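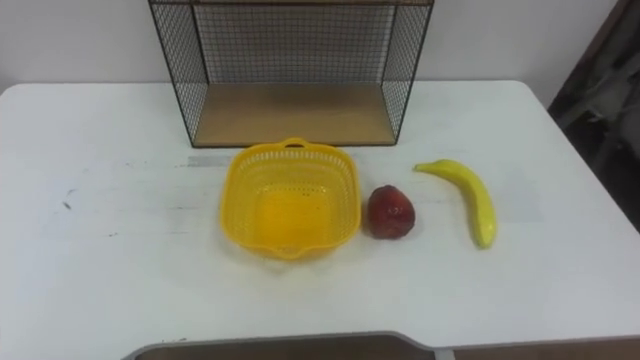 Opinion / Cell upkeep
2023-03-27
By Ningsih Yusof

Most faults logged against a humanoid cell are faults in the furniture. Of 300 log entries from our Titham cell since December, 31 named the hand or its drive. The rest came down to where the feet, the table or the goods had been left. I would therefore spend the first hour of any service visit on the floor, with a tape measure, and leave the joint covers on.
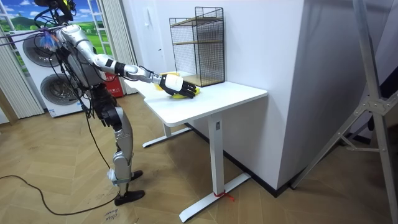 Florero disagrees, and has written to me that a machine which needs a mark on the floor is a machine with poor calibration, and that the money belongs in better vision.

Calibration drifts, and vision costs more to check than a line of ink. We re-zero the arms every 271 running hours, and between those dates the standing position is the one thing a technician can confirm at a glance. Marker written straight on the boards beside the feet does the job. It should be renewed whenever the desk is moved, and the old mark cleaned off first.

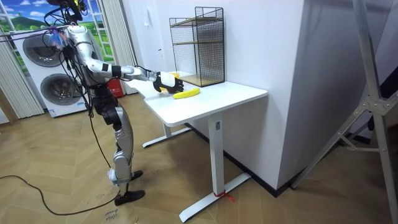 Cable checks are the other neglected item. Our sheet allows three minutes for them, which is too short. A long lead lying across the floor near the feet, as the tether does here, needs its full length run through the fingers, both ends included. The bundle at the shoulder needs the same care, with the arm moved slowly through its reach. 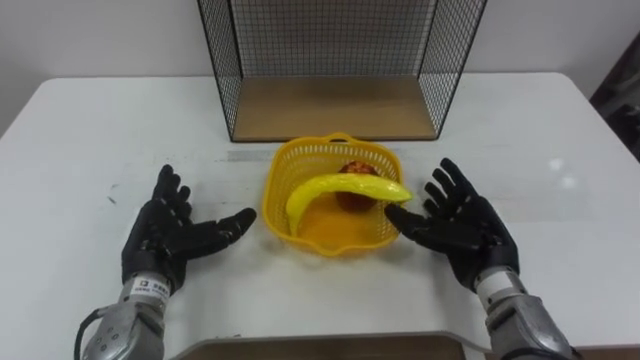 Only then should anyone open the hand settings. Change one value, repeat the same pick, and write down both results before changing another.

Related
Colska: wrist bearing replacement intervals
Reading a Saab service sheet
Desk height and arm reach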